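Kurstead Community Help > Small Automation > Buying and Budgeting

Last updated May 14, 2023

Budget for a two-arm folding cell, what am I forgetting?

Posted by cotham_laundry
We wash and fold linens for small hotels and want to try one two-arm cell on shirts and towels. I have a quote from Hinisau for the arms and grippers. The frame and table we would build ourselves. My boss wants one total for the year, and I don't want to go back in March and ask for more. What else goes on the list?

Posted by bhutto
Spare gripper fingers and spare cables. Cables that run along the outside of an arm get rubbed and pulled, so buy 2 sets up front. Ask what shipping costs on a repair and how long the arm is gone. I put 20 percent of the arm price aside for the first year and used most of it. Power supplies, an emergency stop and a decent computer were not in my quote, so check yours line by line.

Posted by foldingtable
depends on the arms. we spent 1,000 on the frame and table and it was fine

Posted by bhutto
Also staff time. Setup took us 3 weeks and that was the biggest cost. Our shirt station: 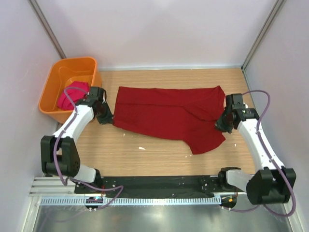 Should we buy the service plan with the arms or wait?
Get the price in writing now and ask how long it holds, then decide before the standard warranty runs out.

We use cookies to keep you signed in. Accept | Settings
Contact | Copyright Kurstead Community Help | Back to top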